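Moisture and Movement in Solid Timber: Notes for the Summer Months
Ziltley Joinery Newsletter, June 2, 2020
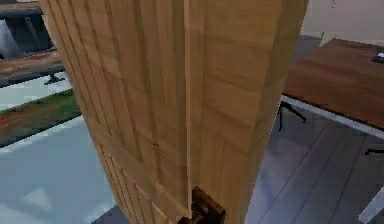

Why boards move

Timber gives up and takes in water until it is in balance with the air around it. The figure that matters is moisture content, which is the weight of water in the wood divided by the weight of the same piece when oven dry, written as a percentage. A fresh log can hold more water than wood. A board kept in a heated house through the winter will often settle at or below ten per cent, and the same board in an open shed may sit in the high teens.

Above fibre saturation, the water lost is free water from the hollow parts of the cells and the board keeps its size. Below that point the water comes out of the cell walls and the board shrinks. Nearly all the trouble that members write to us about takes place in this lower range.

Direction of shrinkage

Movement along the grain is very small and can be ignored in furniture. Movement across the grain cannot. It is greatest along the line of the growth rings (tangential) and, in most species, close to half that amount at right angles to them (radial). The difference between the two is the cause of cupping in flat-sawn boards. As they dry, they cup away from the heart side. Quarter-sawn boards mostly stay flat and become slightly narrower.

Thick sections behave differently again. The outside dries first and tries to shrink over a core that has not yet changed. If the drying is too quick the surface goes into tension and checks open along the grain. Square posts cut with the pith inside will nearly always check on at least one face, and the usual practice is to choose the face that will be out of sight and saw a relief kerf down it before the post goes into store.

Stacking

Members collecting from the Plonditz yard should note that stock is now sold in stick and should go back into stick on arrival. Stickers must be dry, of even thickness and set directly above one another from the bottom of the stack to the top. A sticker out of line puts a bend in every board it touches. We use 20 mm stickers for general work. Place one as near to each end as possible, seal the end grain with wax or thick paint, and put weight on the top course.

Leave a gap between the stack and the wall. Do not wrap the stack in plastic sheet. A sheet over the top is acceptable outdoors if the sides are left open.

Taking a reading

The pin meter in the Clarnura loan box has been checked and returned to use with new pins. Some points on its use:

Readings should be taken along the grain, well clear of the ends, on a freshly cut or planed face where this is possible.

Set the species group before reading. The card inside the lid lists 43 timbers in four groups. If the timber is not on the card, use the group given for the closest match in density and record that you have done so.

Correct for temperature. The meter is set for a room at 20 degrees and will read low in a cold workshop.

Take several readings from each board and write down all of them. A single figure tells you little about a thick plank. For anything heavy, cut a section from the middle of the length and read the fresh end at the core and near the face. If the two differ by more than four percentage points, the plank is not ready to be machined.

Allowing for movement in the work

A solid top should be held by buttons or slotted plates, fixed tight at the centre or the front edge and free elsewhere. Frame panels should be finished before assembly, or a bare strip will show at each side when the panel shrinks. Glue breadboard ends at the middle only and elongate the outer peg holes in the tenon. In June most workshop air is damper than it will be indoors in winter, so drawer fronts and inset doors fitted now can be fitted fairly close.

Sisay oil and similar finishes slow the exchange of water but do not stop it. Coat both faces equally. A table top oiled on the upper face only will take up moisture faster from below and can cup within a few weeks.

Loan box bookings are made through the usual form. Please return the meter with the battery taken out.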